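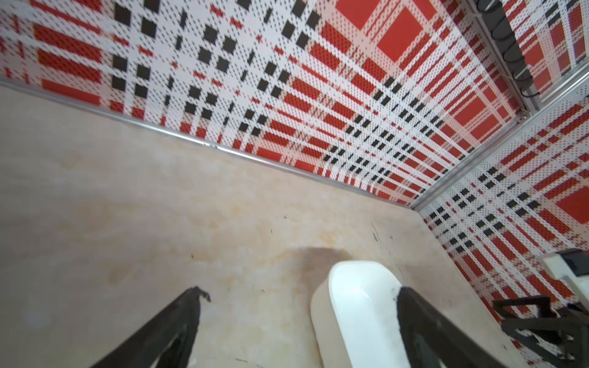
Thread on cleaning glazed and hard plastic surfaces, because I keep getting the same message about "permanent" dark marks. Most dark marks on a hard glossy surface are material left on top of it. Take a smooth white piece with a rounded rim and a few black smudges at the edge: the first thing to find out is whether the smudge sits on the surface or in it.

Test 1. Dry white eraser, light pressure, 8 strokes. If color transfers to the eraser, it is a rub mark from rubber or soft plastic. Keep going and skip the liquids.

Test 2. No transfer: one drop of dish soap in warm water, cotton cloth, wait 4 minutes, wipe. Grease marks lift here. Rinse before judging, as soap film hides a lot.

Test 3. Still there: baking soda paste on glazed ceramic only. Do not use it on glossy plastic. It leaves fine scratches, and the scratches hold the next mark.

Solvents. Isopropyl is fine on most glazes. On clear or glossy plastic, try it on the underside first. Acrylic can craze, sometimes hours later. Acetone stays in the cabinet.

Floors are a separate problem. A brown patch on an unsealed floor has usually soaked in, and scrubbing the middle spreads the edge. Work from the outside in and blot.

Povilas Adomaitis asked about melamine foam. It is an abrasive. It works by removing a little of whatever it touches, gloss included. I use it on matte surfaces and nowhere else.

Correction to Test 2: warm means hand warm. Hot water will warp thin plastic.

Next thread is limescale, probably in July.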